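About Mumasov

Mumasov looks after domain names, email and web hosting for small organisations. We started out with one rented server and a single customer, a bicycle shop that wanted its email to stop bouncing, and we got completely hooked on the quiet business of making things arrive where they should.

We now look after 899 domains for clubs, shops, schools and a fair number of one-person firms. Most of them came to us by word of mouth, often in the middle of moving from somewhere else, and we love a good move! Send us the old settings in whatever state they're in (a spreadsheet, a screenshot, a scrap of an email from 3 suppliers ago) and we'll work through them with you before anything gets switched over. 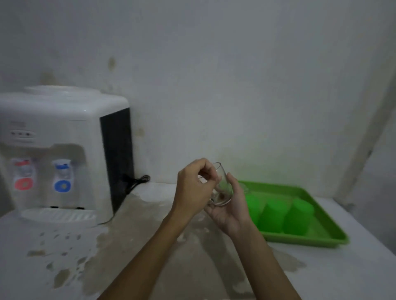

Our control panel is called Wonine. We wrote it ourselves after years of grumbling at other people's, and it's still the thing we argue over most at lunch. Wonine shows every record for a domain on one page, keeps the last 34 versions of your zone, and lets you put an old one back with a single click. The search box was rebuilt in May and it's so much faster now.

The team is small, 15 of us, split between the main office in Koltenari and a smaller room across the river where the network people like to work. Everyone takes a turn on support, including the people who write the code, so the person answering your question about mail records may well have built the screen you're looking at. Phones open at 8 in the morning and tickets are read well into the evening.

We also run Mokoena, our free monitoring tool. It checks whether your site and mail server are answering and sends a short message if they aren't. You don't have to be a customer to use it, and plenty of people aren't. Suggestions are very welcome: the text message alerts and the dark colour scheme both came from users who wrote in.

Want to talk about a move, or just ask what a TXT record is for? Get in touch through the contact page. We really do enjoy those questions.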